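仿真里的成功率怎么读：一份双臂抓放策略评测的复现步骤

更新于2025年4月5日

这篇教程写给手里已经有一个模仿学习策略、想在仿真里给它打分的人。市面上讲怎么训练的教程很多，讲怎么评测的很少，讲评测结果哪些地方不能信的更少。我自己照着别人的流程跑了很久，后来把同一个检查点重跑了一遍，名次换了，才回头把整套流程拆开重做。下面的步骤就是重做之后的版本。

我用的环境叫 Pesari，是一个桌面双臂任务的仿真包；策略代码叫 Stunum，动作分块输出，输入是俯视画面加关节角。两个名字换成你自己的那一套也没关系，步骤不依赖它们。

先说前提。你需要一个训练完的检查点、一份训练时的配置文件，还有能离屏渲染的显卡。配置文件一定要是训练时存下来的那份，不要用仓库里的默认值。我见过归一化统计量对不上的情况：策略照样会动，动得还挺像样，只是每次都停在离物体差一点的地方。看曲线看不出来，看视频很容易误以为是“泛化不足”。

第一步，冻结环境。

把仿真包的版本、物理步长、控制频率、渲染分辨率写进一个文本文件，和检查点放在同一个目录。物理步长尤其要写。有人评测时为了省时间把步长调大，接触求解的结果跟着变，夹爪夹得住夹不住都可能受影响，然后这个数字就被拿去和别人的表格并排放了。

随机种子要分成两个：一个管物体摆放，一个管策略采样。很多脚本只有一个全局种子，改了策略里的采样次数，后面的物体摆放也跟着变，两个模型面对的根本不是同一批初始状态。分开之后，把物体摆放的结果直接存成文件，评测时读文件，不要现场再抽。

第二步，写清楚成功的定义。

Pesari 自带的判定是：目标物体的中心进入目标区域，就算成功。听上去没问题，读一下代码就知道它只检查了一个时刻。物体从目标上方滑过去也算，被夹爪按在容器边上也算，夹爪还没松开也算。拿这样的判定去训练后面的奖励模型，错误会一路传下去。

我改成了下面这样：
目标物体与目标容器有接触；
目标物体与任何一只夹爪都没有接触；
以上状态连续保持2秒；
其余物体没有离开台面。

最后一条经常被省掉。省掉以后，策略把旁边的东西全扫到地上，只要目标物体到位，照样记一分。你可以说任务指令里没有禁止它这么干，但真机上没有人会接受这个解释。

第三步，检查初始状态和指令是否对得上。

这一步枯燥，又最容易查出问题。把初始状态逐个渲染出来，和文字指令放在一起看。重点看三件事：指令里提到的物体是不是都在；同类物体有没有重复；目标位置有没有被机械臂自己挡住。 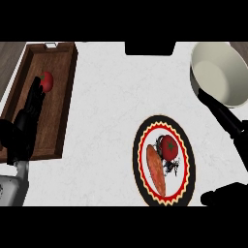 同类物体重复是个麻烦。指令写“拿起番茄”，台面上却有两个番茄，判定函数里只登记了其中一个的编号，那么策略拿了另一个，记失败；换一种登记方式，同样的动作又记成功。到底该怎么算，得由写评测的人决定，而且要写在报告里。我的做法是把指令改得足够明确，带上位置，比如“托盘里的番茄”，改不了的初始状态单独归成一组，不混进总分。

还有一类问题来自素材本身。有些场景里的食物和餐盘是一个整体模型，看上去是几样东西，物理上未必能分开。盘子里的食物能不能单独拿起来，光看渲染结果不知道，要去查资产文件里有几个刚体、有几个碰撞体。我建议对每个会出现在指令里的物体做一次拖拽测试：给它加一个向上的力，看它自己动，还是连着盘子一起动。几分钟的事，能省掉后面大量争论。

遮挡要按视角分别看。俯视相机下，夹爪伸过去的时候往往正好盖住物体，最后那一小段，策略基本靠之前的画面和关节角在猜。如果你的策略没有历史输入，这一段的表现就值得单独统计。

第四步，正式跑评测。

每个任务跑200次，物体摆放读文件，策略采样种子换3组。每一次都保存动作序列和关键时刻的状态，视频只保留失败的，再随机抽一部分成功的。抽成功的视频是为了查判定函数，别跳过。我第一次做的时候只看失败，后来翻成功的录像，看到的是物体卡在两根手指之间，机械臂超时停下，判定给了满分。

跑的时候不要中途看分数就停。分数好看时停下来，等于替自己挑了一段有利的数据。次数先定好，写进配置，跑完再看。

双臂任务还要记录每只手各做了什么。双臂的论文喜欢强调协同，可是有相当一部分任务其实单手就能完成，另一只手只是停在某个容器旁边。检验方法很直接：把另一只手的动作锁死，再跑一遍同样的初始状态。如果成功率几乎不变，这个任务就不能拿来证明双臂协同。Pringle 这个公开任务集，我按这个办法筛过一次，能留下来的任务明显少于它的目录里列出的。

第五步，报告分数。

报告里至少应当有：每组种子各自的成功率，置信区间，失败的分类，以及被单独归组的初始状态。只给一个平均值等于什么都没说。两组方法的区间重叠时，就写“没有看出差别”，不要写“略优”。

失败分类我用得比较粗：没碰到物体、碰到但没夹住、夹住后掉落、放错位置、超时。分得太细，标注的人之间自己就不一致了，细类别上的百分比也就没有意义。标注最好由2个人独立做，不一致的先列出来，再讨论。如果只有你一个人，那就隔几天重标一遍，看看自己和自己差多少。

下面说说我不相信的部分。

第一，仿真里的抓取成功不等于抓得稳。多数仿真包为了数值稳定，会把摩擦系数设得偏大，接触面也做了简化。球形的、表面光滑的东西在仿真里被两根手指一夹就起来了，真机上会滚、会打滑，软的还会被捏变形，而刚体模型里根本没有“捏坏”这件事。你可以把摩擦系数降一档重跑，看分数掉多少。掉得厉害，说明策略依赖的是那组参数，报告里应该把两组都写上。

第二，换了桌面纹理、换了餐具花纹以后分数不掉，经常被写成“视觉鲁棒”。这要看训练数据里有没有见过类似的变化。如果训练时就随机换过纹理，评测时再换，那只是同分布测试。想测鲁棒性，就留出一批训练中从未出现的纹理和物体，单独报告。

第三，仿真排名和真机排名的关系。Clastosbridge 是我用来做仿真到真机对照的脚本，思路是同一批初始摆放在两边各跑一遍，比较各个检查点的名次。我的结果是：差距大的检查点，两边名次一致；差距小的，名次基本是乱的。所以仿真可以用来淘汰明显不行的模型，用来在几个接近的模型里选最好的那个，我认为证据不够。别人也许能得到更好的相关性，但请把散点图放出来，只写一个相关系数看不出它是不是被几个极差的点拉上去的。

常见问题

分数每次重跑都不一样，种子已经固定了。
先查渲染。有些显卡驱动下离屏渲染并不是逐像素一致的，微小差别经过几十步闭环会放大。可以把状态输入换成真值再跑，如果结果变得一致，问题就在渲染这一侧。

策略总在容器边沿停住。
检查碰撞体。视觉模型是凹的，碰撞体却常常用凸包代替，碗和托盘的内部在物理上可能是实心的。打开碰撞体可视化，一眼就能看到。

能不能只跑一部分任务？
可以，但要在跑之前选定，并且说明是怎么选的。跑完之后再挑任务，这份结果我不会引用。

配置文件和判定函数的改动都放在 Pesari 分支的 October 目录下，旧的判定函数也留着，方便对照。两种判定各跑一遍，把差值写进表格的最后一列。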